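2023-07-12

Bus to Timotmont was late again. Ikechukwu Okeke stood the whole way, one hand on the rail, the other on the envelope in his jacket. Fifty-one pages. His father's handwriting, most of it. Some of it not.

He'd read it twice. Didn't help.

Lombardi would be waiting. Lombardi was always waiting, that was the trouble with him.
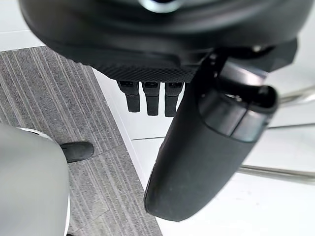
## The house on Prerkley

Door unlocked. Radio on somewhere upstairs, a ball game, nobody cheering.

"You bring it?"

"I brought it."

Lombardi didn't get up. Older than in January. Thinner in the neck. He held out his hand and Ikechukwu didnt put anything in it.

"Tell me about Nalska first," he said.

"Your father told you about Nalska."

"My father told me he was never there."

Long quiet. A truck went by. Lombardi rubbed his eyes and said there had been four of them in the boat, and seven days of fog, and that a man will say he was never somewhere if he can't stand how he left it.
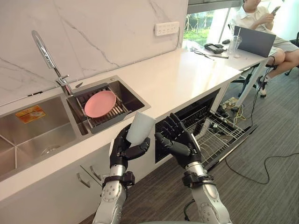 "Who wrote the last pages?" Ikechukwu said.

"You know who."

He did, maybe. The slanted t's. The same slant on every birthday card till he was eleven, and then no more cards.

"She came back?"

"She came back. He'd moved by then. Took you with him." Lombardi looked at teh envelope. "I never gave her the address. He asked me not to."

Ikechukwu sat down. Hadn't meant to. His knees did it.

"Is she living?"

Upstairs the radio clicked off. Then feet on the stairs, slow, one at a time.

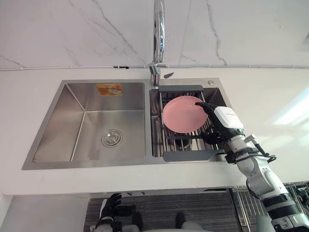
*The kitchen sink, Prerkley.*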